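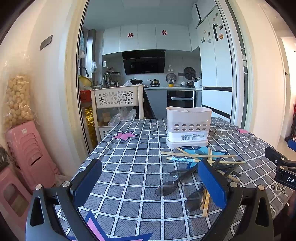

Photo: Treneo House residents' page

Treneo House > Shared Kitchen > Minutes

Search the minutes Go

Minutes of the kitchen meeting, Tue 18 November

The meeting was held at the table with the star tablecloth. The minutes from May were accepted without changes.

1. Cutlery. Chopsticks and the dark spoons with long handles are often left lying on the cloth after meals. It was agreed that all of them go back in the white caddy, handles up. The drip tray under the caddy will be emptied every evening by the room on duty. Room 203 has the duty until the next meeting.

2. Tablecloth. Two residents would like a plain one. The others want to keep the gray and white checks – the cloth stays. It will be washed every second Friday.

3. Stools. The pink plastic stools should be stacked against the wall when people finish eating. The path to the kitchen door must be free.

4. Snacks. The bag of puffed snacks on the wall is for everybody. Who takes the last ones, buys the next bag. Oyewole market has them at a good price.

5. Money. The kitchen box has around 300. It was decided to buy three sponges and a bottle of Clorus dish soap. The request for a new kettle is moved to the next meeting.

Other matters: none.

Contact the house office | © Treneo House | Back to top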